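Wynne room, bench notebook
06/05/2026
Bags, folding and storing, continued

Violeta's note from last time says the Munditz fold "saves a third of the drawer". I have read that sentence several times and still can't find what it was a third of. The drawer was measured with the old bags in it, the ones with stiff handles, and then again with the soft ones. Of course the soft ones took less room. I am not saying the fold is bad. I am saying we don't know, and it has already gone on the sheet by the door as if we did.

For anyone picking this up cold: the Munditz fold is sides to the middle, bottom up to the top hem, then half again, with the drawstring pulled straight along the lower edge before the last turn. The plain fold is what everybody does at home, in half and in half again, string stuffed inside. The claims made for Munditz are (a) flatter, (b) the string doesn't snag on the next bag in the pile, (c) quicker to open. I'd accept (b) on the strength of having untangled the other sort. I don't believe (c) at all. Any fold with more turns in it has more turns to undo.

Set up on the big pale board over the wooden table, same as before. The board is good for this job. Cloth slides on it a bit more than I'd like when you pull it square, but on the bare wood I found I was pressing down harder and creasing things by accident, which then looks like neat folding in the notes. Nia wanted to use the carpet. No. You can't judge flat on carpet.

Pile height is measured at the middle with the steel rule, nothing on top, after a slow count to five. Violeta measures at the corner. Those two numbers are not the same number and should stop being put in the same column. A bag with a string in it is always fattest wherever the string is, so if you measure at the corner you are mostly measuring how lucky you were with the string.

Worked through the Zestedow bags, which are the soft printed cotton sort, then the couple of oddments Nia brought in from home. Plain fold for the first half of the pile, Munditz for the second, then everything shaken out and swapped over so that each bag got both. This should have been done the first time. 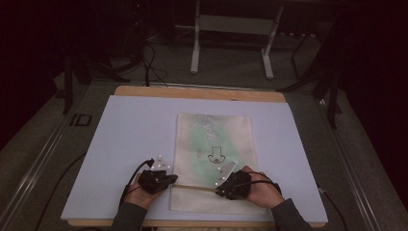 cream bag, pale surface, strings are the problem as usual
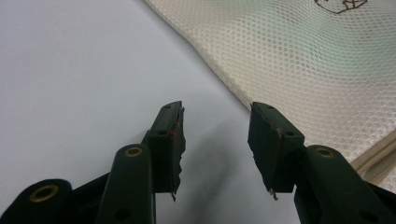 Results, such as they are. Plain fold, pile of all the bags: 31 mm on the rule. Munditz fold, same bags, same rule: I got 31 mm again. Took the pile down, put it up again in a different order, and it had moved by 2 mm in the wrong direction for Munditz. So that's how big the wobble is just from stacking order, and any difference smaller than that is wishful. I have written it in the book as no difference. If somebody wants a difference they can come and find one.

What did change was the edge. With the string laid straight along the fold the pile has one clean side, and if that side faces the front of the drawer it looks very tidy. I suspect this is what people are responding to when they say it takes less space. It looks smaller. I opened the drawer, thought "that's better", and then had to remind myself I had just measured it and it wasn't.

Snagging: (b) does seem to hold, grudgingly. Pulled bags from the top of each pile one at a time. In the plain pile the strings dragged on the one below often enough to be annoying. In the Munditz pile I had one drag, and that was my fault for leaving the end of a string poking out. Caveat, and I'd like it kept with the result this time: I folded both piles and I knew which was which, and by the second half I was better at it. Nia should do the next lot in the reverse order without being told what I found. She'll read this, so perhaps somebody else.

Opening time: not measured. I had meant to, with the kitchen timer, but the battery has gone and the phone stopwatch needs a free thumb. Leave (c) as not shown. Please don't fill in "quick" on the sheet.

Things to sort out before anyone repeats it

The Olitell guide says to iron first. We don't iron. If a fold only works on an ironed bag then it's a fold for people who iron bags, and I don't know any. I'd strike that step out altogether, but Violeta thinks a pressed set would be a useful comparison. Fine, as long as they're kept apart and labelled. Last August we ended up with pressed and unpressed in one box and the whole afternoon's numbers were worth nothing.

Sorting by print is a waste of time. I know it's in the instructions. The bag doesn't fold differently for having a picture on it, and turning them all face up added a step to every single one. What might matter is open weave against close weave, and what might matter more is string against strap, and the instructions don't mention either.

The bags need washing or they need not washing, I don't mind which, but all of them the same. A couple feel softer than the rest and I can't say if that's age or laundry. Soft ones slump in the pile and flatter the result.

Pulling the string tight: how tight? "Straight" is in the instructions and "taut" is in Violeta's note. If you pull it until the top hem puckers you get a lump exactly where you were trying to avoid one. I've been stopping as soon as it lies in a line. Somebody write that down properly in the method. I've pencilled it in but my writing on that page is poor.

Also the drawer itself. We have been arguing over the fold when the drawer has a pile of carrier bags at the back which nobody has claimed since before I started. Taking those out would free up more room than any amount of clever folding. I moved them to the shelf under the window to see if anyone asks.

Left the Munditz pile in the drawer, front side neat, and the plain pile in the tray next to it with a slip of paper saying which it is. Please take bags from both as you need them and put them back folded however you would normally fold them. I want to see what the drawer looks like after 5 days of people being themselves. My bet is that every bag comes back in half and in half again with the string stuffed inside.

N.P. to bring a working battery. V.B. to tell me what it was a third of.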